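Cumance desk lamp, round base, brushed metal head

Rating: 3.5 out of 5

Bought to replace a clamp lamp that would not grip the rounded edge of my desk. The desktop is white, curves slightly at the edges and sits against a light gray wall, so any clamp with flat jaws ends up touching at two points and walking. A weighted base was the only type I considered this time. The other candidate was the Lockwood, ruled out on base diameter.

Setup

The lamp ships in two pieces plus the cord. Assembly is one threaded joint and took under five minutes. The bulb is not included. I fitted a plain white LED from a drawer and later bought a Clarer of the same size, which made no difference I could measure. The socket is tight for the last half turn. Stop when the bulb lights.

Base and stability

The base is round and gray, with a thin pad underneath. It weighs 1,317 g without the bulb on my kitchen scale; the product page gives no weight at all. With the head at full reach over the desk, the base did not lift. A push at the top of the head moves the whole lamp along the desktop before it tips, and I prefer that failure to the other one. The pad picks up dust and loses grip. Wipe it when you wipe the desk.

Cord

My main complaint. The cord is black, stiff, and leaves the base at desktop level, so it has to cross the tabletop before it can go anywhere. On a white desk it is the first thing you notice. The lamp lives near the left end, and I keep the slack coiled around the base with the plug lying toward the back edge when not in use. The coil holds its shape reasonably well. A white cord, or an exit at the rear with a strain relief, would fix most of this.
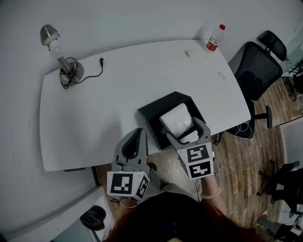
Light

Brightness was taken with a phone app, so treat the figures as relative. With the head set low I read 327 lux at the middle of the desk, which is the part I use most. Moving the head up by a hand's width dropped that by some 20 percent. Spread is even toward the center and falls off sharply at the right end, near the chair. For a desk much longer than mine, one lamp will not cover it. Glare off the white surface is noticeable when the head points straight down. Tilting it toward the wall helps, and the gray paint returns a softer light.

Heat and noise

The metal head gets warm after an hour and stays touchable. No hum at any point.

Other notes

The brushed finish shows fingerprints under its own light. The switch is on the cord, 13 inches from the base, and disappears into the coil if you wrap the slack the obvious way. Leave the switch outside the last loop.

Half a point off for the switch, one for the cord.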